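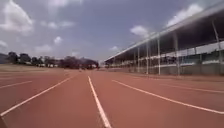

Kaiwen Dai
Technical Author, Vunda Navigation Software

4. Setting up lane following on an athletics track

4.1 Before you begin

The Holer lane module keeps the vehicle on course by means of painted lines. Complete the camera calibration in Section 3 first. The track must be closed to runners for the whole of the set-up.

1. Open the Perkow console and select Lane, then New Profile.
2. Set the look-ahead distance to 12 metres.
3. Set the horizon limit so that sky and any stand roof lie outside the search area.

Caution: Keep the emergency stop within reach whenever the drive is enabled.

4.2 Choosing the guide line

4. Select one continuous line in the live view. The line should run from the bottom edge of the view towards the horizon.
5. Check the confidence value. Do not proceed if it is below 70 per cent.

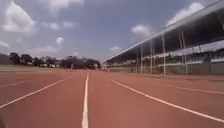 Figure 4-2. Straight section beside the grandstand, with the central lane line as guide.

Note: Railings and roof edges can be mistaken for lane lines. If the overlay settles on one of them, lower the horizon limit and repeat step 4.

4.3 Broken lines

Some tracks carry dashed markings beside the solid ones. The module treats a dash as a line fragment and will try to join it to its neighbours – this is useful on roads but seldom wanted here.

6. Under Filters, set Join Fragments to Off.

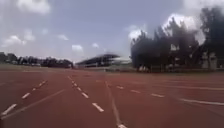

7. Set the minimum line length to 6 metres, so that short marks are ignored when the guide line is chosen.
8. Save the profile and drive the section once at walking pace, with an operator alongside.
9. Review the log. Repeat from step 4 if the guide line was lost for more than 20 successive readings.

Profiles saved before the January release must be created again. For curved sections, see Section 5.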